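Vellov rubber finger pads, set of 4
Reviewed by Danjuma Usman, Rondbridge Robotics Club

Use: member sessions with two-finger hand-held grippers. The task is to pick up small packaged items from a table, lift, and set down again.

Fit
The pads slide over the fingertips and lock with a side tab. The tab is stiff when new. Ehab Ezzat fitted the first pair in 15 minutes, most of it spent trimming a burr on the inner edge. The second pair needed no trimming.

Grip
Good on foil. The rubber gives enough to follow a filled packet, and light pressure is sufficient for a pouch held by its sides. Flat film wrappers are harder: the edge has to be lifted with one pad before the other can close. Smooth stone tabletops make this worse, as the wrapper slides ahead of the pad.

Wear
We logged 700 picks on one pair. The contact faces have a slight polish and no tears. Dust reduces grip noticeably. Wipe with a damp cloth and let dry.

Complaints
The pads are wide for small items and cover printed labels, a drawback if your team sorts by text. The instructions give no torque or force values.

Snack packet exercise, one gripper closed on a gold foil packet marked 无糖 and a second lifting a brown one:
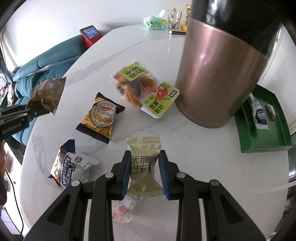
Verdict
Recommended for foil and pouches. For flat wrappers, try a narrower pad first.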